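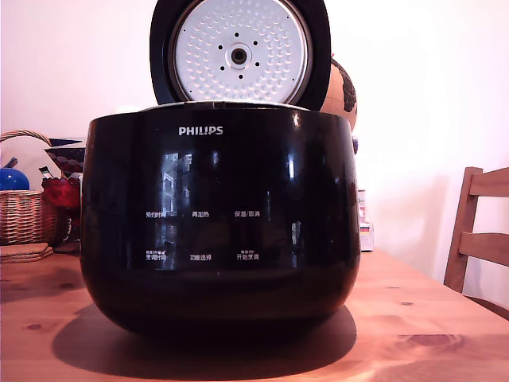

How much of what a rice cooker's function menu offers changes the rice?
Less than the menu suggests. The water you measure and the time you leave the lid shut afterward account for most of what you can taste, and a lot of the named programs are the same heating curve with a longer soak at the front.

Household Appliances, Unit 2: Countertop Cookers
Plunthorpe Evening Program, handout revised 09/01/2025

Read this before the session and bring your own manual if you still have it.

1. What the machine does

A basic cooker heats a pot until the free water is gone. The temperature at the bottom then climbs past boiling, a sensor notices, and the heat drops. Models with a timer and a touch panel add a controller on top of that. The controller is useful. It is also where the sales language collects, so keep the two apart in your notes.

2. Six labels, how many jobs?

Take a panel marked in Chinese:

预约时间 reservation time
再加热 reheat
保温/取消 keep warm/cancel
烹调时间 cooking time
功能选择 function select
开始烹调 start cooking

Keep warm and cancel share one label. Makers say this is simple. I would call it a saving, and new users do press it twice and wonder what they have asked for. Reservation time is for a delayed finish. Be careful with it in summer: rice sitting in water all day in a warm kitchen is a poor idea whatever the brochure says.

3. The lid

Steam leaves through the valve, and starchy water goes up with it. Dimpled inner plates are often sold as better for moisture. Maybe. The Bedex leaflet we read in February claimed it and gave no test at all. What I will say for certain is that starch dries in small holes and smells. Wipe the plate after each use, with the cooker unplugged and cool. Check the manual before pulling on anything; some plates come off and some don't.

4. Exercise

Cook 400 g of the same white rice on two programs, same water, same rest. Have someone else serve it unlabeled. Write down which you prefer before you find out which is which. The Mevamcombe group skipped that last step and their results are no use to us.

Reading: Nutsugah course pack, the section on thermostats only. Skip the recipes.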